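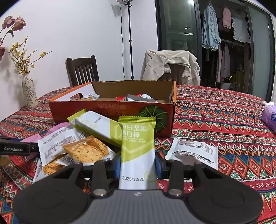
**Film-packet slip** is a fault in two-finger grippers used for packing wrapped food. A packet held by its loose outer film moves within the grip while the fingers report a firm hold. It was first recorded as a separate fault at the Vemton packing site in Zastwood, where it had earlier been logged under general drops.

## Cause

Snack wrappers are usually sealed with some air inside. When the fingers close on the film instead of the contents, the motor current rises as it would on a solid item, and the controller accepts the grip. The bar or biscuit then swings below the contact point. Serrated end seals make the fault worse, as the film folds unevenly under load.

## The Vemton fault

In September a Dekker controller at the site logged 3028 picks in one shift. Of these, 154 ended in slip, and 12 packets split at the seal. The line stopped when crumbs reached a finger slide and jammed it half open. The controller had raised no alarm, its drop check being tied to finger width alone.

## Remedies

Bravard, which supplied the fingers, issued softer pads and a lower closing speed. The controller was later set to repeat the width check after lifting. Slip on half-empty packets remains unsolved.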